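Speaker notes - Budgeting for a laundry robot: what we bought, what we should have bought
Rodica Jitaru, Sustano
Slot: 25 minutes plus questions. Slides are mostly headings, so read from these.

OPENING (2 min)

Say who I am. I run equipment planning at Sustano. We manage laundry for supported housing and small care homes. I am not an engineer and this is not a technical talk. Gus Calloway is in the second row and will take anything about motors.

Ask for hands: who has a quote for a robot on their desk now? Who has signed one? Expect fewer hands the second time.

What I want them to take home is the budget sheet at the end. The rest explains how we got to it.

WHAT WE WERE TRYING TO BUY (3 min)

Our sites are not industrial laundries. Most have one or two ordinary front loaders in a small utility room, the same sort of machine people have at home. The work is basket to drum, drum to dryer, dryer to basket. Staff do it between other jobs, often late in the evening, and it is the job they most often ask us to take off them.

We looked at a built-in system first. Dunleavy quoted for one. It was a good quote and the wrong shape for us. It would have meant taking out every domestic machine we own and widening doorways in four buildings. Mention this briefly. Some people in the room will have the space for it and should get the quote.

So we went for a two-armed robot that works with the machines already there. Clavex supplied it on a lease. Mernetti did the site work.

SLIDE: THE JOB ITSELF (4 min)

Leave this one up for a while. Most budget arguments we had went back to something you can point at here. 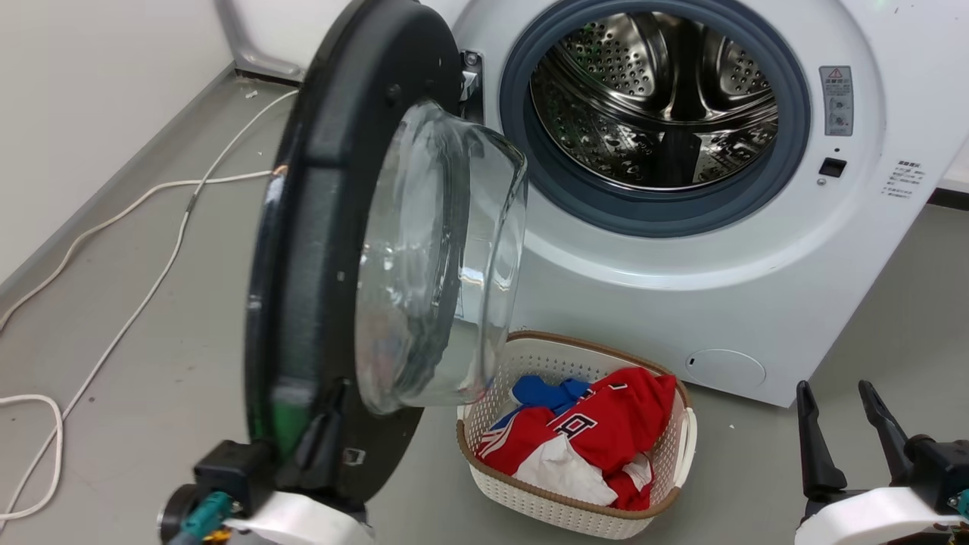
Left arm on the washer door, right gripper open, basket on the floor below.

Talk through the costs, not the machine.

Two arms. We asked for a price on a single arm and it was a good deal lower. Then we wrote down each step of loading and marked where something has to be held while something else moves. The door was on that list. Pieter Dijkstra did this exercise with a pencil in a utility room in one afternoon and it settled the question. I would do it before asking for any quote.

Floor level. The basket is on the floor. Reach down to the floor was an extra on the first quote we had, under a heading none of us understood. The choice was to pay for the reach or buy stands for the baskets at every site. Stands are cheaper, but staff have to use them every time, and they get in the way of the door in a narrow room. We paid for the reach.

The door. Doors on front loaders stick out a long way when fully open. Measure with the door open, and then measure again with a person standing there as well. Our first floor plans showed the washers with the doors shut.

Cables on the floor. Everyone has them. Put a line in the budget for moving sockets and fixing cables to the wall. It is a small line and it held up two of our sites because an electrician had to be booked and nobody had asked for the money.

Mixed loads. Our baskets hold whatever people wear. Supplier demonstrations tend to use towels. Ask to send your own basket of clothes, and ask for it to be done while you watch.

(If time is short, skip mixed loads and go to the next slide.)

WHAT THE QUOTE LEFT OUT (5 min)

The lease was the number everyone at Sustano talked about. It was the easiest number to find and the least useful for planning. These are the lines we had to add later.

Site survey. Every site, including the ones you think are the same. We surveyed 9 and needed changes at all but 2 of them.

Setting up for each model of washer. This was the big one. We own a mix of makes bought over many years, with different doors, latches and panels. Clavex charged set-up by model, and fairly, because the hours were real. Anika Achterberg in our finance team asked for a list of every washer we own, and we did not have one. Make the list first. You may find it is cheaper to replace a few odd machines than to pay for them to be set up.

Gripper parts. Fingers wear and pads need changing. Ask for the price of a set and how long a set is expected to last in your kind of work. Get the second answer in writing.

Staff time. We allowed nothing for this at first. Someone has to be shown how to stop the robot, clear the space and restart it, and then the next person on the rota has to be shown. We now allow 10 hours a site in the first month. Site managers told us that was tight.

Insurance. Our insurer wanted a risk assessment for each room. Ring yours before you sign, not after.

Going back to hand loading. If the robot is away for repair, the washing still needs doing. Keep the staff hours in the budget for the first year. Do not let anyone count them as a saving until the second.

PAUSE - drink some water, check the clock.

LEASE OR BUY (4 min)

We leased. Reasons, in plain terms: we did not know how long the hardware would stay current, we had no one in house who could repair it, and the lease included software updates.

The case for buying is real. Anika Ostrowski has the figures for our own comparison and is happy to share the sheet. Past a certain number of years, buying comes out cheaper. We were not sure enough of the work to commit to that many.

Points to check in any lease:
Who pays for carriage when a unit goes back
Whether you can move it between sites without a new survey fee
What happens to your set-up work if they change the gripper
Notice period, and whether it runs from the date of the letter or the end of the quarter
How soon they will attend a fault, and whether evenings count

The last one matters if your laundry is done at night. Ours mostly is. The first draft of our contract had cover ending at 5 pm.

HOW WE PHASED IT (3 min)

One site first. We picked the one with the newest washers, which was a mistake for planning. It went smoothly and told us very little about the older rooms. If I did it again I would pick a middling site with a manager who will write things down.

After that, two sites together, then a stop to look at the costs. The stop needs to be in the plan with a month against it. Ours was July. Without it the order for the next units would have gone in on the old figures.

We changed three things at that point: more for electrical work, more for staff time, and a rule that any new washer has to come from a short list of models already set up. That rule has cost nothing and I would bring it in now, even if you are years away from buying a robot.

THE SHEET (3 min)

Put the sheet up. It has 77 lines, which sounds a lot. Many will be blank for your sites. Leave the blank ones in, so that whoever checks it can see they were thought about.

Columns: item, one-off cost, yearly cost, who gave us the figure, date they gave it. The fourth column is the one people leave off. When a number turned out wrong we needed to know whether it came from the supplier, from Mernetti or from one of us guessing.

Guesses are fine. Mark them as guesses.

Copies are by the door. Gus has the file if anyone wants it sent.

QUESTIONS - likely ones

Did it save money? Not in the first year. We did not plan for it to. Second-year figures are not finished and I will not give part of them.

Did you cut staff? No. The hours went back to care work.

Would it work in a shared laundry with residents walking in? We have not tried. All our rooms are staff only. Pass to Gus for the safety side.

Why not wait for prices to fall? Fair question. Making the washer list and measuring the rooms costs very little and can be done while you wait.

Finish by ten to, as the next speaker needs the lectern.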